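Search reviews, tools, shops
Go

Lasby bin picking cell, five weeks on our sorting bench
5 min read

Typing this on my break so it's going to be choppy. We got the Lasby cell in September, on the returns side, to pull mixed plastic housewares out of bins. Cups, blocks, lids, small toys, whatever comes back from the stores. Before that it was four of us standing at the bench with our hands in there all shift. I was one of the four. So this is a review from the person who used to be the machine, more or less.

What you get: the arm, the gripper, the controller, the Starkus software on a tablet, and a box of fittings with no list in it. Manual is 68 pages and the part you need is near the back. Clamps for the bin are not included. We used our own bar clamps and I'd tell anybody to do the same, because if the bin shifts even a little you get to teach the corners all over again. Ask me how I know.

Setup took a day and a half. Echevarría, the dealer, sent one guy, Casimiro Quintana. Very patient, talked us through the teach pendant twice, wrote the restart steps on the wall in marker. Those steps are still the best documentation we have.

Picking. Solid stuff it's great at. Blocks, boxes, anything with a flat side, in and out all day. Clear and see through plastic is where it gets slow. Our overhead lights bounce off the bin floor and the camera seems to hate that, it'll hang there for a few seconds thinking, then go in sideways. We turned one light off and it got better. Turned it back on cause the night crew couldn't read labels. So now there's a cardboard shade taped up and that's our fix.

Best full shift so far was 2,171 picks. Bad shifts I'm not going to post a number becuase half of it was us fighting the suction.

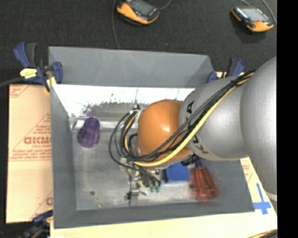
The suction hoses, by the way, check them at the start of every shift. One worked itself loose in the second week and the cell just kept trying, picking up nothing, logging it as picks. Starkus has a setting for that (Tools, then Grip Check) and it ships turned OFF. Why. Turn it on before you do anything else.

Cable routing is the other gripe. It comes with some ties but you're on your own for where the slack goes. Leave enough for the wrist to turn all the way over or it'll tug. We redid ours three times.

OK the people part, which is what I wanted to read about when I was looking this thing up and couldn't find.

Nobody got let go. I'll say that first. Two of us stayed on the bench, one moved to receiving, one went to days on the packing line, which she'd been asking for anyway. The job that's left is different though. You're not reaching into a bin all night, and my shoulder is noticeably happier – I was getting it taped before. But you're watching. Watching is tiring in a way I did not expect. You wait for it to stall, clear the stall, wait again. You can't get a rhythm going and you can't really talk either, the pump is loud.

Also pace. When it was hands, the bench set the speed. Now there's a number on the tablet and the supervisors can see it from the office. Maximiliano Herrero on our shift asked at the first meeting if that number was going to end up in our reviews and got a "we're still figuring that out." Five weeks later, still figuring. If you're a manager reading this, have the answer ready before the arm shows up.

Training was one afternoon. Not enough. I learned most of it from breaking it. There is supposed to be an extra $400 for each person who gets certified on it, paid once, and I'm still waiting on mine, so can't review that yet lol.

We looked at the Gralura too. Quieter, nicer screen, but the reach was short for our bins and the quote took forever.

Good: strong on solid items, tablet is easy to read with gloves on, dealer picks up the phone, my shoulder.

Bad: clear plastic, the pump noise, Grip Check off out of the box, the manual, cable ties instead of a proper guide.

Would I go back to the old bench? No. Would I want the install done the same way again? Also no. Get the people who'll stand next to it in the room early – we met it the morning it was plugged in.

3.5 out of 5. Might bump it to 4 if the next Starkus update does something about glare, they say it's coming. Gotta go, breaks over.

Posted November 14, 2023

Recent reviews
Gralura bench unit: short demo, first thoughts
Anti-fatigue mats for concrete floors
Cut-resistant gloves that work on a touchscreen
Bar clamps, cheap vs. not cheap
Ear protection for a full shift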